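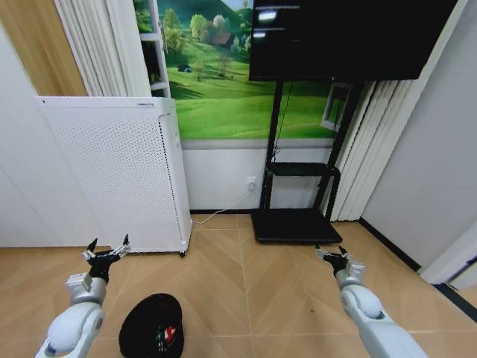 Anything on casters should be moved before the floor is swept, a reader in Ustbridge writes, and the cord unplugged first. Most guides to the care of freestanding room equipment give the same order of work. The term covers air purifiers, waste bins, display stands and similar items that rest on the floor without being fixed to it.

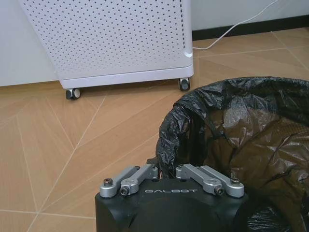
Bin liners are folded outward over the rim, with enough overlap to hold under load. The Wernen guide allows a liner to be filled to 20 cm below the rim.

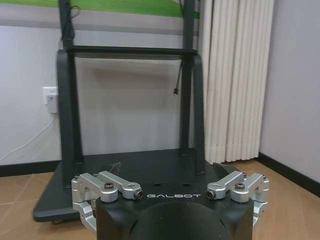
Mobile stands carry their weight low, on a wide base with casters. They are pushed by the uprights - never by the screen - at walking pace.

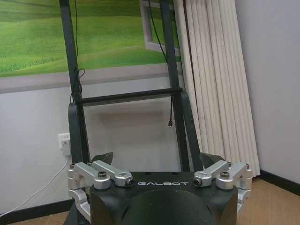 Spare cable is coiled and kept clear of the wheels. Purifiers need open space at the perforated panels; Etham practice is a gap of around 300 mm.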